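Facilities and Housekeeping Board
Shared Spaces > Surfaces and Storage
Thread: Dark fragments on pale surface beside wicker basket

Clivia_Estates
Posted 09:14

Good morning, all.

I am responsible for the shared rooms on the second floor of the Clivia building, where we have been replacing our plastic trays with wicker baskets since August. The intention was that each room would have one basket on the work surface for small items in daily use: pens, tape, keys, the odd cable.

The baskets have been well received by the people who use the rooms. I have, however, had repeated notes in the room log about small dark bits on the surface next to them. The cleaning rota records a wipe-down at the end of every day, and the bits are reported again the next morning. I am asked to say whether this is a cleaning matter, a basket matter or a pest matter before I put anything to our supplier.

Two pictures are attached to this thread. The first is here and the second is further down with my reply. 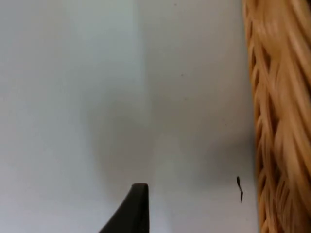

Attachment 1. Work surface and basket rim, small dark piece between.

I would be grateful for views on the following.

Is shedding of this kind normal in wicker, and does it stop after a time?

Is there a treatment that can be applied without staining a pale surface?

Should baskets be kept off pale surfaces altogether?

I would ask that replies are kept to matters people have dealt with themselves, as I shall be passing a summary to the building manager.

Regards,
Clivia_Estates

R_Michalik
Posted 09:52

Good morning. Radek Michalík, stores and furnishings.

We hold 113 baskets across our site and have used woven storage for nine years. In my experience every natural basket sheds at first. The ends of the weavers are trimmed after weaving, and short pieces remain lodged in the rim and base until handling dislodges them. Our procedure on delivery is as follows.

1. Take the basket outdoors, turn it upside down and tap the base firmly with the flat of the hand.
2. Brush the inside and outside with a stiff dry brush, working along the weave.
3. Vacuum with the small brush attachment on low suction.
4. Wipe with a cloth that has been wrung out well, and leave to dry for a day in moving air.

We repeat the brushing after four weeks. After that the amount of loose material is very small.

I would not put this down to the cleaners. If the wipe-down is done with the basket in place, the cloth goes round it and the bits remain close to the rim.

Orneck_Hall
Posted 10:20

I must differ from Mr Michalík on one point. Wicker debris is ordinarily the colour of the wicker. If the baskets are of a natural shade, one would expect pale or straw-coloured pieces. The piece in the attachment is dark. I should want to know what else is used in that room before the basket is held to blame.

In our hall we had a similar complaint that ran on for most of a term. The material was coming from the bristles of an old doormat and was being carried in on sleeves and bags.

R_Michalik
Posted 10:31

I accept that colour is a useful guide. I would add that the inner pith and bark of some canes darken with age, and that stained baskets shed stained pieces. I should not rule it out on colour alone.

Bustovex_Facilities
Posted 11:05

Good morning. Before this proceeds further, may I ask the original poster for a second view with more of the surface in it? A single piece tells us little. The spread of the material matters more. If it lies in a line below the rim, it is falling from the basket. If it is dotted over the whole surface, it is arriving by some other route.

I would also ask whether the surface is laminate, painted board or something else, as this affects what may safely be used to clean it.

Clivia_Estates
Posted 11:48

Thank you for the prompt replies.

To answer Bustovex_Facilities, I do not have the specification for the surface to hand and have asked for it. I would rather not guess in a thread that I intend to quote from. The second attachment is below. 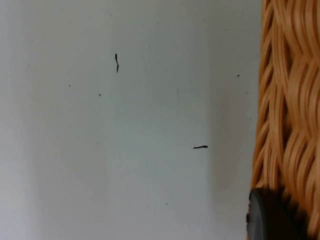
Attachment 2. Wider spread: two longer dark fragments with specks, basket at right.

As to Orneck_Hall's point, the room is used for general paperwork and, twice a week, by the sewing group. I had not considered the latter until this morning.

Orneck_Hall
Posted 12:10

I am obliged for the second attachment. The upper fragment has a thin, wiry look, with a small bulb at one end and a fine, kinked tail at the other. I should be surprised if that were a clean-cut cane end. It looks to me more like a strand of fibre. The lower one could be a bit of twig, and there I am prepared to meet Mr Michalík halfway.

The specks are too small for me to say anything about them.

Bustovex_Facilities
Posted 12:26

I read the spread differently. Certainly there are specks near the basket, one of them very close to its edge, but there are others well over to the left. That does not fit with material simply dropping off the rim. It might fit with a basket that is dragged or lifted across the surface several times a day.

Is it moved often?

Clivia_Estates
Posted 12:40

It is moved frequently. The log asks people to return it to the same position and they generally do.

Arroyo_Lets
Posted 13:15

I manage 64 furnished rooms and would like to offer a dissenting view. We withdrew wicker from all work surfaces and have not regretted it. Whatever procedure one follows on delivery, the material dries out near radiators and begins to break again each winter. The labour spent on brushing and vacuuming exceeded the cost of replacing the baskets with lidded fabric boxes.

I would also mention scratches. There is a very faint streak in the second attachment, towards the centre. I cannot say that the basket made it, and it may be only a mark that will wipe off, but a rough base dragged over a pale surface will leave such lines in time.

R_Michalik
Posted 13:38

With respect to Arroyo_Lets, drying is a matter of siting. Baskets should stand well clear of any radiator. Ours are misted lightly with plain water twice during the heating season and allowed to dry fully before use. We have had very few break.

On scratches I agree. Four felt pads on the base, or a cork mat of the same size, will deal with it. The mat has the further benefit of catching loose pieces, and it can be lifted and shaken over a bin.

Arroyo_Lets
Posted 13:50

A mat is one more item to be cleaned, logged and eventually replaced. I maintain my position.

Linen_and_Stores
Posted 14:22

May I raise the question of pests, as it was in the first post and has not been answered. In woven goods the usual sign of woodworm is a fine pale powder beneath the item, together with small round holes in the cane. I see no powder mentioned in the log notes as quoted. I would nevertheless suggest the following check, which takes very little time.

Stand the basket on a sheet of clean white paper overnight, in a place where it will not be handled. Inspect the paper in the morning. Powder calls for further inquiry. Short stiff pieces are most likely from the weave. A clean sheet suggests the source is elsewhere in the room.

Orneck_Hall
Posted 14:30

I support this. I would add a second sheet placed at the far end of the surface for comparison. If both collect the same material, the basket may be excused.

Bustovex_Facilities
Posted 14:47

Agreed. I would further suggest that the check is made once after the sewing group and once after an ordinary day.

For the surface itself, and pending the specification, I recommend a dry microfibre cloth first, followed by one that is barely damp. Please do not allow scouring cream or abrasive pads. If loose bits are rubbed about under a wet cloth they may mark the finish. Lift the basket away before starting and wipe from the far side towards the front, finishing over a dustpan.

Linen_and_Stores
Posted 15:02

On treatments, since that was also asked: we tried a clear spray lacquer on a small number of baskets. It did reduce shedding. It also left them tacky for longer than the tin stated, and one marked the shelf it stood on. I would not use it where the surface is pale.

Clivia_Estates
Posted 15:40

I am grateful to all who have replied. The summary going to the building manager will read as follows.

The source of the fragments has not been established. Opinion is divided between the basket, material brought in by users, and a combination of the two.

The paper check will be carried out on two nights, with a sheet under the basket and a sheet at the far end.

The wipe-down instruction on the rota will be amended so that the basket is lifted first.

Felt pads will be ordered for the baskets on this floor. The cork mat will be trialled in one room only.

Lacquer will not be used. The question of fabric boxes is deferred until the results are in, and Arroyo_Lets's objection will be recorded.

I shall post the results in this thread.

R_Michalik
Posted 15:55

That is a fair summary. Please note which sheet is which before lifting them.

Arroyo_Lets
Posted 16:08

Noted, with thanks. If the boxes are to be considered later, I can supply our list of sizes.

Orneck_Hall
Posted 16:31

Might the sewing group be asked what thread they have been using? Black buttonhole thread is stiff when cut short.

Clivia_Estates
Posted 16:44

I have left a note for them.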